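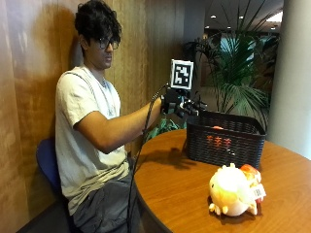 Bom, vamos falar de dinheiro, que é a parte que todo mundo adia – eu também adiei! O orçamento da Horilberg para junho tem 13 linhas, e a que mais cresceu foi a dos equipamentos de mão. Reparem no cabo preto que desce junto à mesa: cabos assim entram na conta, e no ano passado a gente esqueceu. Cesto e pelúcia saem baratos, fiquem tranquilos.

**Valores (falar devagar)**

- Kit de mão, proposta da Eide: 1.697 por unidade
- Marcadores impressos: uns 106 o lote
- Prazo de entrega: oito semanas

Agradecer à Catinca Hodoroagă pelas planilhas – e passar às perguntas.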